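Donation Sorting Moves to Halau Hall in June

The Drultdale Community Exchange will relocate its donation sorting service from the Ghanem Street annex to the ground floor of Halau Hall in June. The move was approved at the spring meeting held on Saturday, April 8, 2023, and will bring receiving, sorting and storage together under one roof for the first time.

Under the present arrangement, household goods are received at the annex and carried across the yard to be sorted. Small items are easily mislaid along the way, and residents have waited longer than they should for goods already promised to them. At Halau Hall, donations will be taken in at the east entrance and placed directly into open bins. Shelving for sorted goods will stand in the adjoining room — the former reading room — with a separate section for children's items.

The Exchange handled 900 donated items during the winter period. Kitchen utensils, toys and small tools made up the greater part of these. Larger furniture will continue to be received by appointment only at the Gorkitz depot, and residents are asked not to leave such pieces outside either building.

Baptiste Roussel, who has been appointed coordinator of the service, has prepared a revised set of guidelines for donors. Items should be clean, complete and free of packaging. Sets should be tied or bagged together so that their parts are not separated during sorting. Glass and ceramics should be handed to a member of staff at the entrance and must not be placed in the bins. Batteries should be removed from toys before delivery, and sharp tools should be wrapped and labeled.

Each bin is to be filled with a single layer of small goods wherever possible. Items at the bottom of a deep pile are often overlooked, and those of an unusual shape are better handled one at a time.

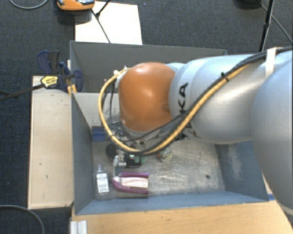 Bins will be cleared at the close of each receiving day, and any item that cannot be assigned to a category will be set aside for review. Unclaimed articles will be held for 8 weeks before being offered to partner organizations. Metal bins will remain in use for the heavier goods — their floors mark easily, but they have proved simple to wipe down between deliveries.

The annex will close for 2 days while shelving and stock are transferred. No donations can be accepted at either location during that time. The closing dates will be posted at both entrances and printed in the next issue of this newsletter. Questions regarding the guidelines may be directed to the coordinator in writing at the Halau Hall office.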